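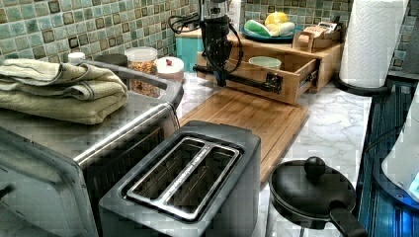 Section 6. Kitchen Counter: Setting Up and Daily Use

This section applies to the shared kitchens in all residences managed by Breltbridge Housing Services. It covers the placement of small appliances, food containers, the cutting board and the countertop organizer. Residents should read it together with Section 2 (Electrical Safety) before using the kitchen for the first time. Questions may be addressed to Dela Adjei, Residence Office, Room 344.

6.1 Before You Begin

Check that the counter is clean and dry. Marble-patterned surfaces show water rings and may be marked by lemon juice or vinegar left standing overnight. Wipe spills with a soft damp cloth and dry the surface afterward. Do not use scouring powder.

Confirm that all appliances are switched off and cool before moving them. An appliance that has been in use should be left for at least half an hour. Lift appliances with both hands. Dragging them scratches the counter and wears down the rubber feet.

6.2 Placing the Toaster Oven

1. Set the toaster oven on the left side of the counter, with the glass door facing the person using it.
2. Leave a clear space on both sides and behind the unit. The space at the back must be wide enough for a hand to pass through.
3. Open the door fully and make sure it does not strike the toaster or any other item.
4. Route the cord behind the unit and away from the sink. Plug it directly into the wall outlet. Extension cords are not permitted.
5. Slide the crumb tray in until it stops.

CAUTION: The top and sides of the toaster oven become very hot during use. The top may serve as a shelf for folded towels only while the oven is off and cool. Remove towels, paper and plastic before switching it on, and do not replace them until the metal can be touched comfortably.

Note: Folded towels should lie flat. A towel that hangs over the front can be caught in the door.

6.3 Placing the Two-Slot Toaster

1. Position the toaster near the front of the counter, to the right of the toaster oven, with the bread slots uncovered.
2. Keep the slots clear of towels, packaging and utensils at all times.
3. Do not place the toaster beneath a hanging cabinet while it is in use. Pull it forward first.
4. Unplug the toaster after the last use of the day.
5. Empty the crumbs each Thursday. Unplug the toaster, allow it to cool, and hold it over the trash can while emptying it.

CAUTION: Never reach into a slot with a knife or fork. If bread is stuck, unplug the toaster, wait until it has cooled and turn it upside down.

The toaster and the toaster oven share one circuit in most kitchens. Running both together with the electric kettle will usually trip the breaker. If this happens, switch off all three, reset the breaker as described in Section 2, and use them one at a time.

6.4 Containers Along the Backsplash

Dry foods in daily use are kept in a single row against the backsplash. Granola and cereal belong in the clear canister, so that the level can be seen without opening it. Smaller jars may stand at either end of the row.

1. Wash and dry each container completely before filling it.
2. Fill to just below the rim. Overfilled lids do not seal.
3. Press the lid down evenly until it sits flat.
4. Mark the container with the name of the contents and the month of opening, for example "May."
5. Finish the old contents before adding new. Mixing them makes the date meaningless.

Containers standing behind the toaster oven are exposed to its heat. Before each use of the oven, move plastic containers to the far side of the counter. Chocolate, butter and oils should not be stored in this row.

6.5 The Cutting Board

The bamboo board is kept in the middle of the counter, where there is room to work on all sides. Place it with the groove facing up. The groove catches juice from fruit and vegetables and should be wiped out after every use.

1. Lay a damp cloth under the board if it slides.
2. Cut vegetables and fruit first. Raw meat and fish must be prepared on the plastic boards stored under the sink.
3. Wash the board by hand in warm water with a little dish soap. Rinse both sides.
4. Stand it on edge to dry. A board dried flat may warp.

CAUTION: Do not put bamboo boards in the dishwasher, and do not leave them to soak. Boards with deep cuts or splits should be handed in to the Residence Office for replacement.

6.6 The Wooden Organizer

The organizer stands behind the cutting board. Its drawer runs on a metal slide and is intended for light items, such as a small round container, tea bags or measuring spoons.

1. Make sure the path in front of the drawer is clear.
2. Pull the drawer straight out by its handle. Do not pull from one corner.
3. Place items toward the back, with the heaviest nearest the center. Nothing should rise above the sides of the drawer.
4. Push the front of the drawer evenly until it is fully closed.

If the drawer sticks, do not force it. Open it again, remove the contents and look along the slide for crumbs or grains of sugar. A dry brush is normally sufficient. Cooking oil must not be applied to the slide – it turns sticky and collects dust. Drawers that still do not close should be reported to Hicham Mansour in Maintenance.

The top of the organizer may hold a small stand or a plate of produce. Keep the weight low. Glass bottles are not allowed on top, as they may tip when the drawer is opened.

6.7 Fresh Produce on the Counter

Whole lemons may be kept on an open plate for up to 7 days. Leafy vegetables should be on the counter only while a meal is being prepared and should otherwise be returned to the refrigerator. Cut produce must be covered and refrigerated at once. Check the underside of fruit when clearing the plate, as mold often begins there.

6.8 End-of-Day Check

Toaster and toaster oven off and unplugged
Lids pressed down on all containers
Cutting board washed and set on edge
Organizer drawer closed
Towels dry and folded; damp towels taken to the laundry room
Counter wiped and dried

Missing or damaged items should be entered in the kitchen log. Replacement lids and towels are issued by Domingo Quiroga on request.

Continue to Section 7, Refrigerator and Freezer.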